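## Project report: making the balcony part of the living room

I picked the balcony doorway for my small spaces project, mostly because I walk past it every day and never liked it. The Maglaya flats all have the same layout, and our sofa ends up facing away from the best bit of the room. I measured up one evening in October and got 31 different numbers, so I started again with a proper tape!
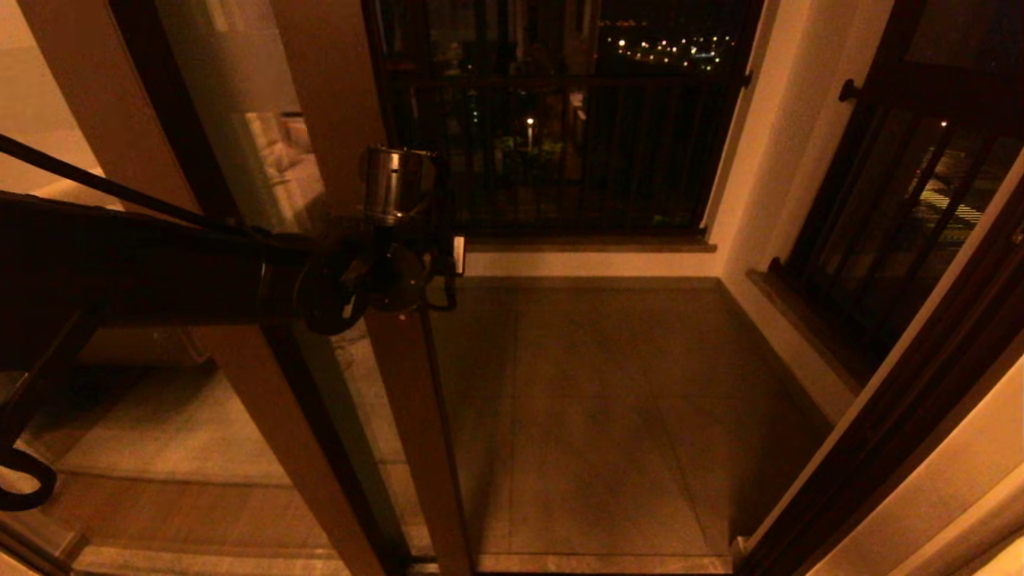
The brown wood of the door stays, I decided that early on. It looks lovely under warm light, and the big dark tiles outside go with it better than I'd expected — my first plan had them covered in decking from Skukerberg, which would have eaten 8 weeks of budget.

Still to do: price up an outdoor lamp, ask Rusiretti about a slimmer mat for the threshold, and redraw the floor plan with the sofa turned round.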